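Husalora Updates Ordering and Labeling Rules for Cannabis Flower

FLOLVILLE - December 3, 2023 - Husalora, the licensed cannabis retailer based in Flolville, has announced changes to the way it labels, stores and sells dried flower. The changes apply to orders placed through the company's website and to purchases made at its counter on Pesonen Street. They take effect for all products received from growers after the date of this notice.

Under the new rules, every jar and pouch will carry the harvest month, the packaging month and the name of the laboratory that tested the batch. Until now, only the packaging month was printed on the outside of the product. Customers who wanted the harvest month had to request it from the store by email.

"Our customers have asked for this information on a regular basis, and the company agrees that it belongs on the package," said Ilari Huttunen, director of retail operations. "A strain name tells the buyer very little about how old the flower is or how it has been kept."

The company reviewed 1467 customer messages before drafting the rules. Questions about freshness were the most common, followed by questions about the difference between products sold under the same strain name by different growers. Husalora will address the second matter by listing the grower beside the strain name in its online menu. Where two growers supply the same strain, each will have a separate product page with its own test results.

Terpene results will also be shown for each batch. These were previously given as an average for the strain, a practice that the company is ending. Pages for older batches will stay available so that customers can look up a product they already have at home.

Flower that has been in storage for more than 6 months after packaging will be moved to a separate section of the menu and offered at a reduced price. The section will not include pre-rolls or infused products, which follow their own dating rules. Staff at the counter have been instructed to state the packaging month aloud before completing a sale from this section.

The minimum for delivery orders remains unchanged. Orders for pickup will have no minimum, and the store will hold them for two days. Orders not collected in that time will be canceled and refunded to the original form of payment - customers do not need to contact the store to start the refund. A valid identification card will still be required at pickup, and the name on the card must match the name on the order.
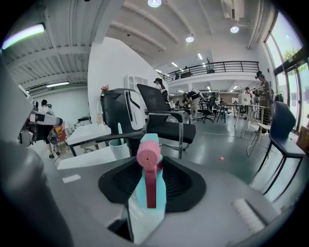
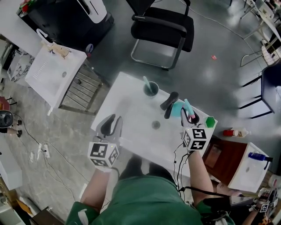 Rodel Maglaya, who manages product intake for the company, said that the three growers currently supplying the Flolville store have accepted the new requirements. One of them, Tiltik, has already begun sending the harvest month with each delivery. The other two are expected to do so by February.

"Most of the work falls on intake," Maglaya said. "We check the paperwork against the package, and if the months do not agree, the batch goes back to the grower."

Products already on the shelf will be sold with their existing labels. Customers may ask for the harvest month of any such product at the counter or through the contact form on the website, and the store will answer where the grower has supplied it. Wish lists and saved carts will carry over to the new menu, although items from growers with separate pages may need to be selected again.

Husalora sells only to adults of legal age. Questions about the new rules may be sent to the Flolville store during business hours.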